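Collecting demonstrations in simulation: a working guide
Tutorials > Data > Part 2
Written by Tomos Bowen. Checked by Yevdokiia Yatsenko.

This part covers recording demonstrations by teleoperation in the simulator, from opening the scene to handing the episodes over for training. It assumes you have finished Part 1 and can move the arm with the hand controller without hitting the table.

The task used throughout is the numbered block task from the Oldale set. The arm is given an instruction naming a block by its number, and has to pick that block up and put it down at the goal. The same steps apply to the drawer and peg tasks, apart from the reset settings, which are listed on their own pages.

Before you start

Open the scene in Arkum and load the task file. Check that the control rate and the camera rate match the values in the task file. If they differ, Arkum will still record, but the actions and the pictures will drift apart over a long episode and the converter will reject the file later on.

Set the random seed to a new value for each session. Two people using the same seed will get the same block positions, and the model will then see the same layouts twice with slightly different hand movements. Write the seed in the session log.

Turn shadows on. We ran our first batch with them off to save rendering time, and the policy trained on it did badly as soon as shadows were switched back on. The arm throws its own shadow over the work area, and it moves when the arm moves, so the model has to have seen plenty of it.

Recording an episode

1. Press Reset. Wait until the blocks have stopped moving. They are dropped from a small height and may settle at an angle or against each other.
2. Read the instruction at the top of the window.
3. Press Record, then move. Try not to leave a long pause at the start. Still frames at the beginning teach the policy to sit and wait.
4. Bring the open gripper over the blocks at a steady speed. Line up the fingers with two opposite faces before you go down.
5. Close, lift, carry, release.
6. Back away from the block and press Stop.
7. Mark the episode as a success or a failure.

A normal episode takes about 13 seconds. If you find you are taking twice that, stop and practise for a while with recording off.

Use the wrist view for the last part of the approach. It is easy to rely on the overhead view for everything, because it shows more of the table, but the policy is trained on the wrist camera. If you can't tell from that view which block you are going for, the model can't either.
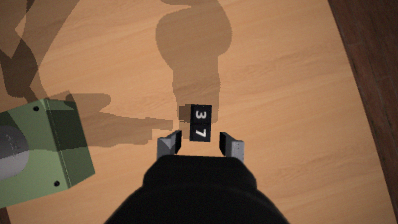 Blocks that settle against each other need a little more care. The fingers have to close on the named block without dragging its neighbour along. Come in square to the pair, with the fingers either side of the one you want, and keep the closing speed low. Don't nudge the blocks apart first unless the task file allows pushing. It works, but a model that has seen pushing in a few episodes will start pushing in all of them.

Numbers can also end up sideways or upside down after a reset. Leave them as they are. Reading the numeral at any angle is part of the task.

What to keep and what to throw away

Keep failed episodes, marked as failures. They are left out of the imitation set but are used to train the success detector, which was short of them last time.

Keep episodes where you missed the first grasp and recovered, as long as the recovery was clean. Delete episodes where:

the controller lost tracking
you picked up the wrong number by mistake and carried on
a block fell through the table or shook on the spot
you stopped to talk to somebody

How many you need

For the April run we recorded 824 episodes and kept nearly all of the successes. A check on a smaller set of 293 gave a policy that could reach a lone block but often closed on the wrong one when two were touching. Adding more lone-block episodes did not help much. Adding touching pairs did. If your time is short, set the reset option to "close" for half the session.

Take a break after every seven or eight minutes of recording. Yevdokiia went through the logs by time of day and found that the approach paths got longer and more wobbly towards the end of each sitting, for every operator.

Converting and handing over

Run the Mandau converter on the session folder. It trims still frames from both ends, checks the timestamps and writes one file per episode. Read the report before you close the window. Anything listed under "skipped" should be looked at by hand, and in most cases deleted.

Then play back a handful of converted episodes in the wrist view with the instruction shown. Watch for a picture that lags behind the gripper state: the fingers should look shut on the same frame that the log says they are shut.

Copy the converted files to the Powell share, under the task name and seed. Keep the raw session folder on your own machine until the training run has started.

Next: Part 3, Training a first policy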